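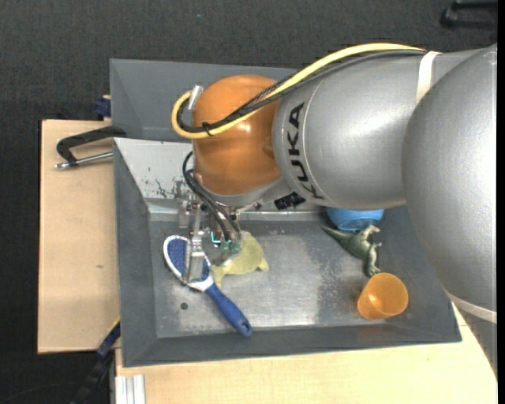

Re-dressing the cables on the picking cell

Friday was cable day. The KUKA on our bin cell carries its lines on the outside of the arm, and the bit that wears is always the same: the loop beside the orange joint, where the yellow cable and the dark ones come down together toward the wrist. I check it every 300 hours. The meter said 604 when I got in, so this was the second go.

The loop needs enough slack for the wrist to turn both ways without dragging on the connector. Too much and it catches the wall of the bin when the gripper goes in low. I cut the old tie, fed a bit more cable down from the strap and put one new tie at the bottom of the loop. I still have to trim the tails.

After that I jogged the wrist slowly to both ends of its travel with Greer Drummond on the stop button. We did it twice. No pull on the connector.

The air hoses to the gripper got a wipe and a push at each teal fitting. One let go in October and took me two hours to find, so now I do them every time.

Last job was the bins. They sit on wood and are held with clamps, and they creep. I nipped up the clamp between the front and back ones, then put the usual things in the front bin, brush, dinosaur, orange cup and the rest, and ran the pick program at low speed.

The Wenden notes on the finger bolts will have to wait for another post.

We use cookies to remember your settings. By continuing to read this blog you agree to their use. Accept | Learn more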